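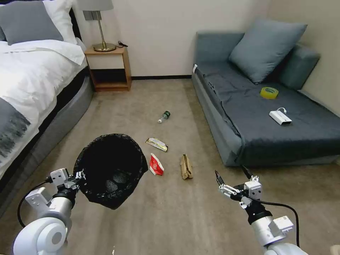 The cleanup task for the October meet is set, and yes, it is a bedroom floor, so half the club can claim years of training data. Left arm holds the wastebasket by the rim, right arm does the picking. I'd start with the crumpled brown paper bag and leave the little plastic bottle for last, as it's farthest away and round things roll. The tape and the power bank on the sofa are not trash. Please teach Rustevlow this before it meets my desk.

On the Indov list, the Cukance team wrote:
> Do we lose points if the basket tips over?
> Also, is it still 20 minutes per run? The
> rules page says 22.

Yes, and 22. I'll fix whichever page says 20.

Su team lead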